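リドビル市の生活用語集、2言語で公開　アムハラ語とティグリニャ語

翻訳会社ブリスティコ(Bristico)は火曜日、リドビル(Lidville)市の窓口や学校で使われる言葉をアムハラ語とティグリニャ語に訳した用語集「アスファウ(Asfaw)」を公開した。見出し語は333語で、利用は無料。同社の辞書サイト「プラルトン(Plaltton)」で、会員登録をせずに検索と印刷ができる。

収録したのは、転入届、住民税、就学、予防接種、保育の申し込み、賃貸契約、ごみの分別などに関する言葉である。窓口で渡される書類の見出しや欄の名前を優先し、日常会話でよく使われる言葉は原則として外した。一般の会話集や辞書に載っているものは、そちらを使ってほしいという考え方による。

見出し語のうち163語には、両言語の音声が付いている。残りの語の音声は順次追加される予定だが、時期は決まっていない。

リドビル市が昨年度に受けたアムハラ語とティグリニャ語の通訳依頼は、合わせて178件を超えた。多かったのは学校の面談と健診の付き添いで、税金と住宅の相談がこれに続く。依頼の中には、本人がティグリニャ語を希望していたのに、申込書に「エチオピアの言葉」とだけ書かれていたためアムハラ語の通訳が手配された例もあった。市の多言語相談係は4月から、申込書の言語欄を自由記入から選択式に改めている。

アムハラ語はエチオピアで広く使われている言語で、母語とする人のほかに、第二の言語として話す人も多い。ティグリニャ語はエリトリアと、エチオピア北部のティグライ地方を中心に話されている。どちらもアフロ・アジア語族のセム語派に属し、アラビア語やヘブライ語と同じ系統に入る。同じ文字を使うため、見た目では区別がつきにくい。しかし語彙や動詞の形には違いが多く、片方の話者がもう片方の文書を読んで、そのまま理解できるとは限らない。

エチオピアには、このほかにもオロモ語、ソマリ語、シダマ語など多くの言語がある。出身国だけを手がかりに通訳の言語を決めると、行き違いが起きやすい。両親の母語が異なる家庭や、学校で習った言語と家で話す言語が違う人もいる。話すのはアムハラ語で構わないが、書類は英語で読みたいという人もいる。用語集の冒頭には、窓口の職員が最初に示すための短い文が載っている。「どの言語で話したいですか」「どの言語で読みたいですか」の二つの質問を、別々の文として用意した。

用語集の編集は、ブリスティコで用語管理を担当するヌリア・モゲス(Nuria Moges)さんがまとめた。最初の作業は、市が配っている書類から訳しにくい語を抜き出すことだった。集まった候補を並べると、同じものを指すのに課によって言い方が違う語が目立ったという。「申請者」「届出人」「申込者」がその例で、法律上の区別がある場合と、慣習で使い分けているだけの場合が混ざっていた。

ヌリアさんによると、訳語を決めるのに最も時間がかかったのは「世帯主」である。アムハラ語には家の長を表す言い方があるが、父親や年長の男性を思い浮かべる人が多い。リドビル市の書類では、性別や年齢に関係なく、世帯を代表する人として届け出た人を指す。用語集では短い訳語のあとに説明文を付け、女性でも一人暮らしでも該当することを示した。

「扶養」も議論になった。食べさせる、養うという意味の動詞をそのまま使うと、離れて暮らす家族に仕送りをしている人が、自動的に対象になると受け取るおそれがある。訳語には税の制度上の扱いであることを示す語を加え、条件は窓口で確認するよう注記した。「控除」「還付」「免除」は、いずれも「お金が減る」「払わなくてよい」と説明されがちな語で、これも一つずつ別の訳を当てている。

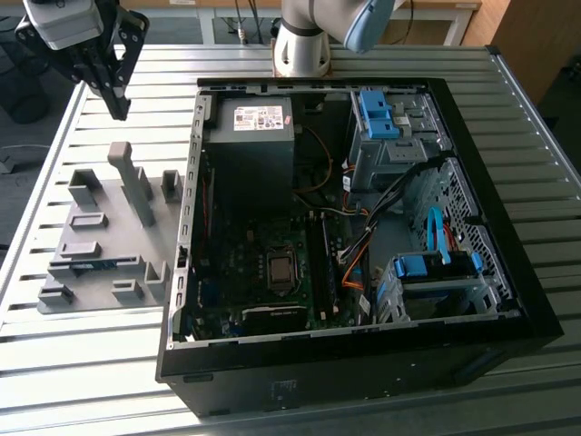
リヤ・デミシエ(Liya Demissie)さんは、訳語が正しくても、それだけで書類が書けるようになるわけではないと指摘する。「保護者という言葉の訳を覚えても、父の名前を書くのか、母の名前を書くのか、両方なのかは分かりません。訳の隣に、記入の例が一つあるだけで助かります。私は最初の年、子どもの名前の欄で何度も書き直しました」。用語集については、ティグリニャ語が別の列になっている点を評価し、「アムハラ語の下に小さく添えられていることが多かったので、自分の言語を探さずに済むのはありがたい」と話した。

リヤさんが挙げた名前の欄は、編集の過程でもたびたび話題になった。エチオピアやエリトリアでは、日本語でいう姓にあたるものを使わないのが一般的である。本人の名の後に父の名、さらに必要に応じて祖父の名を続ける。このため、二番目の名前は家族で共有されるとは限らない。父と子で後ろの名前が違い、夫婦でも違う。女性が結婚を機に名前を変える習慣も、一般的ではない。

こうした名前を「姓」と「名」の欄に分けて書くと、本人の名が「名」に、父の名が「姓」に入る。窓口で「姓」だけを呼ばれると、本人は父親が呼ばれていると感じることがある。病院の待合室で呼ばれていることに気付かず、順番を逃したという相談も寄せられていた。用語集には「姓」「名」「氏名」「フルネーム」「ふりがな」の五つがそれぞれ見出し語として入り、説明欄に「呼び出しの際は本人の名を使うのが自然」という職員向けの注記が付いた。

ふりがなの扱いにも注記がある。エチオピア文字からカタカナに直すときの書き方は一つに定まっておらず、同じ人の名前が、役所、学校、銀行で少しずつ違う表記になることがある。旅券のローマ字表記をもとにする場合でも、ローマ字の付け方そのものに揺れがある。用語集では、最初に届け出たカタカナを控えておき、次の手続きでも同じものを使うよう勧めている。

文字の面では、検索の仕組みに手間がかかった。両言語が使うエチオピア文字は、一字が子音と母音の組み合わせを表し、左から右に書く。アムハラ語では、歴史的には別の音だったものが同じ発音になった文字がいくつもある。「ハ」にあたる音に複数の文字があり、「サ」や「ア」にあたる音にも複数ある。同じ単語を人によって別の文字で書くことがあり、どれも誤りとまでは言いにくい。

プラルトンでは当初、入力した文字と完全に一致する語しか表示されなかった。編集に協力した人たちが試したところ、収録されている語なのに見つからないことがたびたび起きた。そこでアムハラ語の検索では、発音が同じ文字をまとめて扱う方式に改めた。一方、ティグリニャ語では、アムハラ語で区別されなくなった音の一部が今も区別されている。同じ方式を当てはめると違う語まで並んでしまうため、こちらは文字の違いを残したまま検索する。

ローマ字での検索にも対応した。携帯電話でエチオピア文字の入力を設定していない人や、話せるが読み書きは得意でない若い世代の利用を見込んでいる。ただしローマ字のつづりは人によって異なるため、候補が多めに表示される。日本語からの検索は、漢字、ひらがな、カタカナのいずれでもできる。

時刻と暦については、独立したページを設けた。エチオピアでは、日の出のころを起点に時刻を数える言い方が広く使われている。朝の7時は「1時」、正午は「6時」になる。アムハラ語で「3時に来てください」と伝えると、午前9時と受け取られることがある。通訳が入っていれば確認できるが、電話の伝言や手書きのメモでは食い違いが残りやすい。

用語集は、予約の時刻を伝えるときに「午前」「午後」を必ず付けたうえで、数字の時刻を紙に書いて渡すよう勧めている。どちらの数え方なのかを尋ねるための短い文も、両言語で載せた。日本に長く住む人の多くは二つの数え方を使い分けているが、家族どうしの会話では元の数え方をすることが多く、親が聞いた時刻を子に伝える段階でずれることもある。

暦も異なる。エチオピアの暦は一年が13か月で、新年は9月に始まる。年の数え方は西暦より7年または8年少ない。本国で発行された証明書に書かれた生年月日を、西暦に直さずに申請書へ写してしまうと、実際の年齢と合わなくなる。日本の書類ではさらに和暦が加わるため、一枚の書類に三種類の年が関わることもある。用語集には換算表を載せず、証明書がどの暦で書かれているかを確かめるための確認文だけを収録した。新年をまたぐ時期は換算を間違えやすく、表を見て自分で計算すると誤りが増えるとの意見が出たためだという。

話しかけ方に関する項目もある。アムハラ語では、二人称に相手の性別による区別があり、目上の人や初対面の人には別の丁寧な形を使う。動詞の形もそれに合わせて変わる。日本語の「お名前を書いてください」を訳すと、男性に言う形、女性に言う形、丁寧な形、複数の人に言う形が考えられる。用語集の例文は丁寧な形でそろえた。子ども向けの案内に使う場合は硬く聞こえることがあるため、学校関係の例文に限って、男の子向けと女の子向けの形を併記している。

ティグリニャ語の例文も丁寧な形を基本とした。エリトリア出身の人と、ティグライ地方出身の人とでは、役所や学校に関する言葉に違いがある。エリトリアで使われる語にはイタリア語から入ったものがあり、エチオピア側ではアムハラ語の影響を受けた語が使われることがある。どちらか一方にしぼらず、違いが大きい語では両方を載せ、並べる順番に優劣の意味はないと凡例に記した。

ヌリアさんは「訳語が二つ並んでいると、どちらが正しいのかと必ず聞かれる。正しさの違いではなく育った場所の違いだと、職員にも利用者にも説明していく必要がある」と話す。編集の途中では、聞き慣れない訳語を削ってほしいという要望と、残してほしいという要望が同じ語について届いたこともあった。結局その語は残り、説明文のほうが書き直された。

日本語側の見出しも、そのままの形で載せるかどうかが検討された。「ご査収ください」「別紙のとおり」「該当する方のみ」など、書類でよく見かける言い回しは単語ではないため、当初は対象外だった。しかし、書類を手にした人が最初につまずくのはこうした部分だという声が多く、まとめて付録に入れることになった。「該当する方のみ」には、当てはまらなければ空欄のままでよい、という説明が付いている。

ごみの分別に関する語は、訳よりも説明が長い項目が多い。「粗大ごみ」はアムハラ語で「大きなごみ」と訳すことができるが、それだけでは、事前の申し込みと手数料が必要なことが伝わらない。「資源」も、直訳では鉱物や水を思い浮かべる人がいる。用語集では「再び使うために集めるもの」という意味の言い方を採った。品目の分け方は自治体によって異なるので、ほかの町に引っ越した場合は、その町の案内を見るよう書き添えられている。

用語集は印刷して持ち歩くこともできる。一語ずつの印刷のほか、「転入したとき」「子どもが学校に入るとき」「病院に行くとき」など場面ごとにまとめて出力できる。紙面は左に日本語とふりがな、右に二つの言語が並ぶ。エチオピア文字は小さくすると字の違いが見分けにくくなるため、日本語より少し大きな文字にした。

学校での利用も始まる。市内の小中学校では、入学前の説明会で配る持ち物の一覧に、用語集の訳語を使う。「上履き」「体操着」「連絡帳」のように、もとの言語に対応する物がない語は、日本語の音をエチオピア文字で書き、その後に用途の説明を置いた。子どもが学校で耳にする言葉と、家で親が使う言葉をそろえるねらいがある。親が「上履き」を別の言葉で覚えていると、子どもから持ってくるよう言われたときに通じないことがあるためだ。

医療に関する語の収録は、受付と健診で使うものにとどめた。病名や薬の説明は含まれていない。診察や検査の説明、手術の同意などの場面では、用語集を通訳の代わりに使わず、医療通訳を依頼するよう、各ページの下に書かれている。法律相談や裁判に関する語も今回は見送られた。

利用の条件は、非営利であれば転載や印刷に許可は要らない。自治体や学校が案内文を作るときに訳語を使うことも認めている。訳語を変えて使う場合は、変更した箇所が分かるようにする必要がある。機械翻訳に読み込ませるための一括ダウンロードには、今のところ対応していない。

訳語への意見は、プラルトンの各項目にある入力欄から送ることができる。日本語、アムハラ語、ティグリニャ語、英語で受け付ける。届いた意見は編集の担当者が目を通し、訳語を変更した場合は、以前の訳語も履歴として残る。意見に対する個別の返信は行わない。

ブリスティコは次の改訂で、保育園の連絡帳に使う短文と、災害時の避難に関する語を加える予定である。オロモ語を追加してほしいという要望も届いているが、訳語を確認できる協力者がそろっておらず、収録は未定としている。リドビル市では引き続き、アムハラ語とティグリニャ語の通訳の申し込みを多言語相談係の窓口と電話で受け付けている。申し込みの際は、話す言語と読む言語をそれぞれ伝える。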